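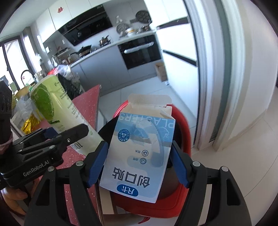 A box of plasters held between the blue pads of a hand-held gripper, with a second gripper at left.

Workshop & Tools

The pads are the first thing to be checked. Before any recording in the kitchen, the technician at Sirandale turns the gripper over, opens it and passes a thumb along the inside of each finger. If the thumb feels a hard place, the pad is changed. A pad costs little, and a day of recordings in which every carton slides a bit costs much more.

I visited the team in Dultness to see how they care for these tools. The hand-held gripper has no motors to speak for it. A person carries it, closes it on a thing from the kitchen table and puts the thing somewhere else, and the camera records how it was done. Later a robot arm should learn from these recordings, so the fingers must behave the same way in the morning and in the evening.

The team calls its routine the Hajji sheet, after the first project where it was used. It has 18 lines and fits on one side of paper. Most lines are about cleaning. Kitchen objects leave oil, sugar and small fibers of tissue on the ribs of the pad, and these are taken out with a soft brush and warm water, never with solvent. I was told that solvent had spoiled a whole drawer of pads in one afternoon.
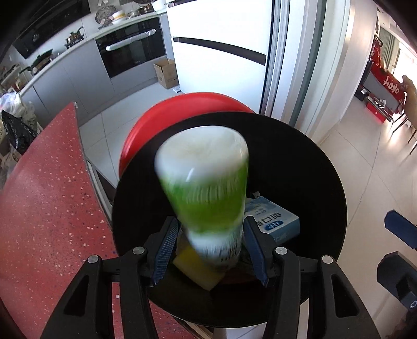
Next come the pivots. The bolts at the joints of the linkage are tightened by hand with a short key, then loosened by a very small turn, until the finger falls closed slowly under its own weight. Too tight, and the person's wrist becomes tired and the movement looks nervous in the data. Too loose, and the two pads do not meet. The technician does this by feeling. A torque driver was tried and is now in a box under the bench.

After 600 closings a gripper goes back to the bench, also when it seems to work well. The plastic parts are looked at under a lamp, mostly near the corners of the openings, where the first small cracks come. Parts with a crack are thrown away the same day. They were glued in the past, but the glue added a little thickness and the calibration was wrong after it.

Calibration is the slow part. The fingers are opened fully, closed fully, and then closed on a metal block from Pillitz, which the team keeps in a cloth. The reading must agree with the block in 8 tries one after another. If one try fails, the counting begins again.

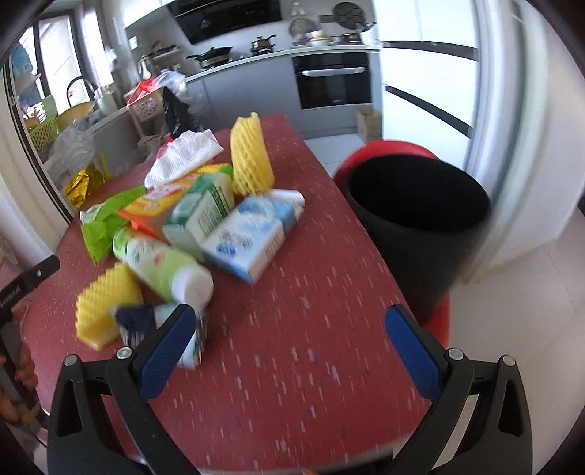
Soft things are the hardest test of all this work. A plastic bag or a paper towel gives almost no resistance, and a pad that is only a little worn will let it go. For this reason the technician likes to start a session with soft packaging and to leave cans and bottles for later.

In the last month the bench changed 87 pads. In September the team wants to try a harder rubber, with the same ribs, on one gripper only.

25/08/2024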